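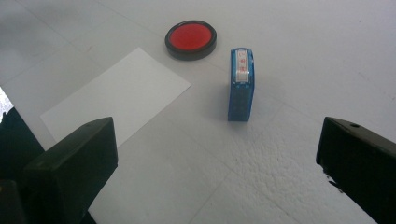
Stamp task, view from the hand-held gripper. Red pad, blue stamp, blank sheet.

Print this page | E-mail this page

Notebook, 15 February 2023
Equipment for the next round

Went through the spending list with Yuk-lan this morning. We have 3000 left in the equipment line until October and it has to cover fingers, a second hand-held gripper and whatever we do about the table. The arm is out of a different pot and I'm leaving it off this page.

Second gripper: Pletska quoted 598 for the body without fingers. Plinar came back higher and wouldn't split the camera mount from the rest, so I've stopped talking to them. Delivery from Pletska is 4 weeks if we order before they close their books for the month. Yuk-lan wants two bodies. I think one, and keep the money for spares. We left it at one with an option on the second at the same price, which I still need to get in writing.

Fingers: the present pair are the plain dark blocks. They are fine for boxes and bottles. For the stamp I would like something softer on the inner faces, as the body is hard ridged plastic and it has to be held square while it goes down on the paper. Li is pricing two materials. Asked for 5 pairs of whichever is cheaper. If both come out silly we cut pads ourselves and glue them on.

Consumables: small money but it keeps getting missed. Add ink pads (red, same round type), paper, wipes. Also a spare stamp. The task needs a pad that opens flat and stays put, and I don't want to switch to a different size halfway through and have half the recordings not match.

Table: the top is pale grey and so the white sheet, though clear against it, could contrast more. Options are a darker mat, or leave it and accept it. A mat is cheap. Against that, we'd be changing the background for every task on this table and the earlier sets were all done on grey. Decision: leave the top alone, buy one dark mat, use it for a separate set only. The seams stay as they are.

Lamp: asked Nindia for a price on the flat panel type. No answer yet. Not urgent, the light on the table is even enough for now. First thing to drop if we run over.

Order of buying:
1. Gripper body (Pletska)
2. Fingers (Li)
3. Pads, paper, spare stamp
4. Mat
5. Lamp, if anything is left

To do: get the Pletska option in writing, chase Li, ask stores whether ink pads count as stationery. If they do, they come off this budget altogether.

M. Rutkowska

Last updated: same day, after lunch (buying order added)

Comments

Yuk-lan Sin: Still think two bodies. If the one we have goes down we lose a week at least. Happy to give up the lamp and the mat for it.

Marianna Rutkowska: Noted. Ask me again when Li's price is in.

Yuk-lan Sin: Stores say ink pads are stationery, paper too. The stamp isn't.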